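家庭内DNSの名前解決が遅い件、4月の整理

自宅のネットワークで、特定のサイトを最初に開くときだけ一拍待たされる現象が続いていた。2回目以降は速い。回線速度の測定値には問題がなく、有線でも無線でも再現する。症状からDNSを疑い、仕事の合間に少しずつ調べた。その記録を残しておく。

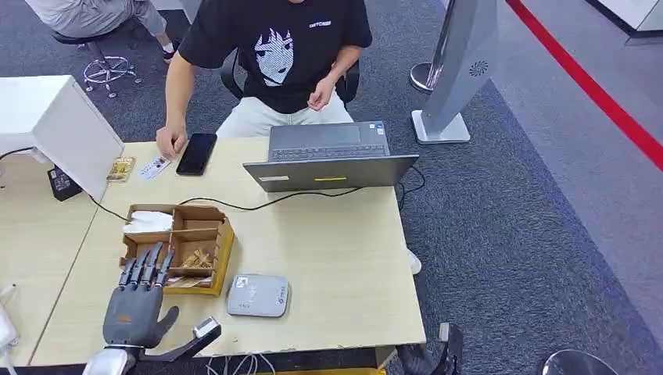 まず構成から。ルーターの下に小型のLinux機を1台置き、そこでUnboundを動かしている。各端末にはDHCPでこのLinux機のアドレスだけを配っている。上流のフォワーダは指定せず、ルートから再帰的に引く設定にしていた。機器名は昔から適当な綴りで付けていて、DNSを担当しているのがprorkik、ファイル置き場がwornosovである。由来は特にない。

再帰リゾルバを自前で持つ場合、キャッシュが空の状態での問い合わせが遅くなるのは仕様上当然で、ルート、TLD、権威サーバーと順に聞きに行く以上、往復の回数分だけ時間がかかる。ただし通常は100ミリ秒台に収まるはずで、体感で分かるほど待たされるのはおかしい。

digで未キャッシュの名前を引いてみると、Query timeは短いときで40ミリ秒前後、遅いときは700ミリ秒を超えた。中間の値がほとんど出ず、二つの山に分かれる。単なる混雑であればもう少しばらける。どこかでタイムアウトと再送が起きていると考えるほうが自然だった。

tcpdumpで53番ポートを取り、遅かった問い合わせだけを抜き出した。予想どおり、権威サーバー宛の最初のパケットに応答がなく、少し置いて別のアドレスに送り直している。そして応答のない宛先はすべてIPv6だった。

ここで思い出したのが、冬にルーターを交換したことである。旧機ではIPv6をブリッジで通していたが、新機ではファイアウォールを有効にしてあった。prorkikにはIPv6アドレスが付いており、pingも外まで通る。疎通確認をpingだけで済ませていたため、見落としていた。

切り分けとして、unbound.confに do-ip6: no を書いて再起動した。遅い側の山は消えた。これで原因がIPv6側にあることは確定したが、恒久対策としては採りたくない。IPv6で引ける環境を自分で塞ぐのは筋が悪い。

次にルーターのフィルタを見た。初期設定のルールが6本あり、そのうち4本目が、LAN側から出るIPv6のUDPのうち、登録済み端末以外のものを破棄する内容になっていた。登録はMACアドレス単位で、交換時に移行ツールで旧機の一覧を取り込んだのだが、prorkikはその後にUSBのLANアダプタを取り替えている。つまり未登録の端末として扱われていた。ICMPv6は別のルールで許可されるので、pingは通る。ログの出力も既定で切られていた。

登録を追加し、do-ip6: no を外して測り直した。遅い側の山は出なくなった。

ついでに設定を見直した箇所を書いておく。

prefetch: yes
期限切れが近いレコードを、問い合わせを受けた時点で先に更新する。上流への通信量は少し増えるが、家庭の規模では問題にならない。

serve-expired: yes
期限切れのキャッシュをいったん返し、裏で更新する。これは好みが分かれる。CDNのように短いTTLで宛先を切り替えるサービスでは、古いアドレスを返すことになる。serve-expired-client-timeoutを併用し、まず正規の解決を試みてから古い値に落ちるようにした。

cache-min-ttl
変更しなかった。ここを大きくすると確かにヒット率は上がるが、権威側の意図を無視することになり、障害時の切り分けが面倒になる。以前これで半日つぶした。

qname-minimisation: yes
最近の版では既定で有効になっている。明示的に書いてあるだけである。

この件を知人のCarleen Maihiに話したところ、上流を公開リゾルバに向ければそもそも悩まずに済む、と言われた。実用面ではその通りだと思う。規模の大きいキャッシュは温まっているので、初回の応答も速い。ただ、問い合わせの履歴を1か所に預けることになるし、今回のような経路の不具合は別の形で残ったままになる。Veronica Neaguのほうは逆に、DNSよりもルーターのログが既定で無効になっている点を問題にしていた。こちらにも同意する。破棄した事実が記録されていれば、tcpdumpを持ち出す前に終わっていた話である。

測定方法についても補足しておく。同じ名前を繰り返し引くとキャッシュに当たるため、毎回 unbound-control flush_zone で該当ゾーンを消してから引いた。ただしこの方法ではTLDの情報は残るので、完全に空の状態とは条件が異なる。空の状態を測るならプロセスを再起動したほうが確実である。また、unboundは宛先ごとの応答時間をinfraキャッシュに持っており、反応のないサーバーはしばらく避けるようになる。これが現象の出方を不規則にしていた。flush_infra all を実行すると再現率が上がる。最初の2晩はこれに気づかず、再現したりしなかったりする結果を前に、無駄に条件を変えていた。

残っている課題は、prorkikが止まると家中の名前解決が止まることである。wornosovにも同じ設定のUnboundを入れ、DHCPで2台分を配る予定でいる。ただ、2番目のDNSサーバーの扱いはOSによって異なり、均等に使うものもあれば、1番目が落ちるまで使わないものもある。keepalivedで仮想アドレスを持たせる案も考えたが、家庭用としては部品が多い。先に単純なほうを試す。

wornosovのMACアドレスは、今回のついでにルーターへ登録済みである。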